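플리케오(Plikeo)

플리케오는 손에 쥐는 집게형 도구로 집안일 동작을 기록하고, 그 기록으로 로봇 팔을 학습시키는 대학 연합 학생 프로젝트이다. 로봇 동아리 제디어(Zedier)에서 시작되었으며, 현재는 동아리의 세 분과 가운데 하나로 운영된다. 주로 옷가지와 침구처럼 모양이 일정하지 않은 물건을 다룬다. 학생 대회 트론도눔(Trondonum)의 가사 부문에 참가한다.

명칭

초기 문서에는 '접기 조'라는 이름으로 나온다. 분과로 승격되면서 플리케오라는 이름을 쓰기 시작했고, 동아리 안에서는 '플리'로 줄여 부르기도 한다. 로마자 표기는 Plikeo로 통일되어 있으나 일부 대회 자료집에는 Plikéo로 잘못 실렸다.

연혁

제디어는 원래 바퀴형 로봇의 경로 추종을 주로 하던 동아리였다. 트론도눔에 가사 부문이 신설되자 신입 회원을 중심으로 별도의 조가 꾸려졌다. 첫해에는 로봇 팔을 조종기로 직접 움직여 동작을 기록했으나, 수건 한 장을 접는 데 시간이 오래 걸려 예선 과제를 다 마치지 못했다. 이듬해부터 사람이 집게를 손에 쥐고 작업하는 방식으로 바꾸었고, 같은 해 본선에 올랐다.

본선에서는 12개 팀 가운데 5위를 기록했다. 감점은 대부분 지퍼가 달린 옷에서 나왔다. 이후 분과의 과제 목록에 점퍼와 패딩이 추가되었다.

도구

분과에서 쓰는 집게는 바이트(Bite)라고 한다. 마주 보는 두 개의 턱으로 물건을 집으며, 설계 도면은 동아리 내부 저장소에 보관한다. 1차 설계는 턱 끝이 딱딱해 얇은 천이 자주 미끄러졌고, 2차 설계에서 턱 안쪽에 패드를 붙였다. 패드는 소모품으로 취급하며 회원이 직접 갈아 끼운다. 신입 회원은 조립 실습에서 각자 한 벌씩 만들어 보고, 잘된 것은 실제 기록에 사용한다.

기록 방식

기록은 회원의 자취방이나 기숙사 방, 본가에서 이루어진다. 동아리방에도 작업대가 있으나 배경이 늘 같다는 지적에 따라 보조로만 쓴다. 침대 위 작업이 가장 많고 바닥, 소파, 책상이 그 뒤를 잇는다. 방을 미리 치우지 않는 것이 원칙이며, 이불이나 충전 케이블이 놓여 있으면 그대로 두고 시작한다.
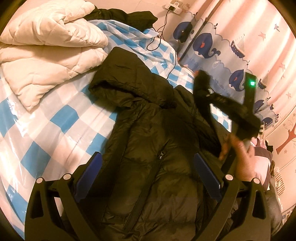 제2권 239쪽

검은색 패딩 점퍼를 침대에 펼쳐 놓은 과제는 분과에서 난도가 높은 축에 든다. 누빔이 들어간 겉감은 약간 광택이 있고, 모자가 뭉쳐 있으면 어깨선을 찾기 어렵다. 검은 옷은 검은색 집게 몸체와 색이 겹치지만, 파란색 패드는 옷과 뚜렷하게 구분된다. 체크무늬 시트처럼 무늬가 큰 바닥은 옷의 윤곽을 잡기 쉬운 편으로 분류한다.

한 번의 기록은 물건을 펼친 상태에서 시작해 정해진 모양이 되거나 작업자가 중단을 선언할 때 끝난다. 중단된 기록도 지우지 않고 따로 표시해 보관한다. 작업자는 기록이 끝날 때마다 물건의 종류, 바닥의 종류, 성공 여부를 표에 적는다. 표의 항목은 여러 차례 바뀌었으며, 초기 기록에는 바닥 항목이 비어 있는 것이 많다.

기록물

최근 집계 기준으로 보관 중인 기록은 1,726건이다. 수건과 티셔츠가 절반을 넘고, 겉옷은 약 239건이다. 겉옷 가운데서도 모자가 달린 옷은 따로 분류한다. 기록을 검토하는 모임은 매주 목요일 저녁에 열린다. 검토자 두 명의 판정이 다르면 해당 기록은 보류 목록에 올라가고, 다음 모임에서 다시 본다.

학습에 쓰는 로봇 팔은 동아리방에 있는 한 대뿐이다. 시험 기간 직후에는 사용 신청이 몰려 다른 분과와 시간을 나누어 쓴다. 학습 결과는 수건 접기에서 가장 안정적이고, 패딩은 소매를 안으로 접는 단계까지만 대회 과제로 제출한 바 있다.

교육 활동

학기 초에 신입 회원을 대상으로 집게 조립과 기록 실습을 진행한다. 12월에는 인근 고등학교 동아리와 함께 하루짜리 공개 실습을 연다. 참가 학생은 양말 짝 맞추기와 수건 접기를 해 보고 자신의 기록을 화면으로 확인한다. 실습 중에 나온 기록은 보관 대상에 넣지 않는다.

간행물

분과의 활동은 동아리 회지 《제디어》에 실린다. 제1권은 경로 추종 분과의 글이 대부분이며, 플리케오 관련 글은 제2권부터 나온다. 제2권에는 집게 설계 변경 내역과 겉옷 과제의 분류 기준이 수록되어 있다.

같이 보기

제디어
트론도눔 가사 부문
바이트 (집게)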